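Wevura Teach Station – Set-up and Operation Guide

Section 4: Recording a demonstration by remote control

Applies to the simulated kitchen workspace and to the Cordier hand controller. If you are guiding a real arm by hand, read Section 5 first and come back here for the saving and naming steps.

4.1 Before you start

Make sure the following are in place:

The Dedgate server is running and its status line reads READY.
The hand controller is charged and paired.
You have write access to the project folder. The default project is named Tomemberg. You can rename it under Project > Settings, but only before the first recording is saved.
The drive has at least 100 GB free. A session that runs out of space stops without closing the file, and that file can't be repaired.

4.2 Loading the workspace

1. Open Wevura and choose File > Load Workspace.

2. Select the kitchen table layout and click Load. The first load is slow on older graphics cards. Later loads use the cache.

3. Check that both views open. The room view is fixed. The wrist view moves with the gripper.

4. Open the Task tab and type the instruction for this recording in plain words, for example "put the salt shaker in the bowl." Use one instruction per recording.

5. Click Shuffle if you want the objects placed differently from last time. Leave it alone if you are repeating a failed attempt and want the same starting layout.

Note: The instruction text is stored with the motion data and used in training. Spell object names the same way every time. If one person writes "salt shaker" and the next writes "salt pot," the two sets will be treated as different tasks.

4.3 Taking control of the arm

1. Hold the controller at chest height, with the front pointing the same way as the arm.

2. Press and hold the side button. The arm follows your hand only while this button is down.

3. Move your hand slowly in each direction and watch the room view. If the arm moves left when you move right, release the side button, turn to face the other way, and press Re-center.

4. Squeeze the trigger all the way and let it go. The fingers should close and open fully. If they stop partway, run Calibrate Trigger from the Devices menu.

5. Bring the arm back over the middle of the table with the fingers pointing down.

Caution: Do not press Re-center while the side button is held. The arm will jump to the new reference point. In simulation this only ruins the recording, but the same controller settings are used for real arms.

4.4 Picking up an object

Use the room view to get near the object, then switch your attention to the wrist view for the last part of the approach. Small items such as the salt shaker are hard to judge from across the room.

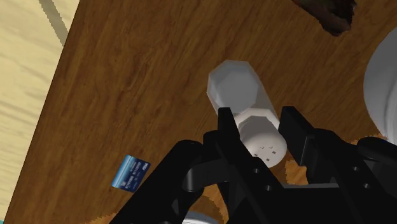

Wrist view, with the shaker between the fingers.

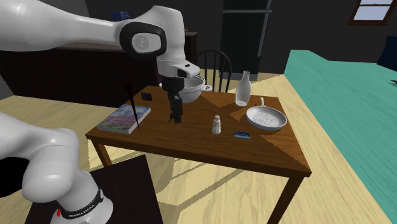 Reading time for this section: 4 minutes

1. Press Record. A red dot shows in the toolbar. Wait for it to turn solid before you move.

2. Steer the gripper until the object sits between the fingers in the wrist view. It does not have to be perfectly centered, but neither finger should come down on top of it.

3. Lower the gripper. Stop before the fingers reach the tabletop.

4. Squeeze the trigger gently until both fingers are in contact. A round object may tilt or shift when one finger touches first – let it settle, then close the rest of the way.

5. Lift straight up a short distance and pause. If the object slips, put the arm back over it and try again in the same recording. Up to 2 retries are fine. After that, press Discard and start over.

6. Carry the object to its target, lower it, and open the fingers.

7. Back the gripper away before you press Stop. Recordings that end with the fingers still around the object are rejected by the checker.

Note: Flat objects, such as the blue card, are harder to pick up than upright ones. Practice on the shaker first.

4.5 Reviewing and saving

1. Click Review. The recording plays back in both views at once.

2. Trim any idle time from the beginning. Do not trim the end.

3. Mark the recording Success or Failure. Keep failures unless the file is damaged. They go into a separate folder and are used for testing.

4. Click Save. The file name is made up of the project name and a running number, for example Tomemberg_0800.

Caution: Don't rename saved files by hand. The index looks them up by name and will list a renamed file as missing.

4.6 Common problems

The arm lags behind your hand.
Close other programs that use the graphics card. If that does not help, lower the view quality under Display. This has no effect on the recorded data.

The wrist view is frozen.
Release the side button and choose View > Restart Wrist View. Discard the current recording.

An object falls off the table.
Press Discard, then Reset. Do not try to pick it up from the floor. The arm can reach parts of the floor, but the checker counts only objects on the table.

The checker reports "motion too fast."
The arm went over the speed limit of 800 mm per second at least once. Record again with smaller hand movements, or set Hand Scale to a lower value.

Continue to Section 5: Guiding a real arm by hand.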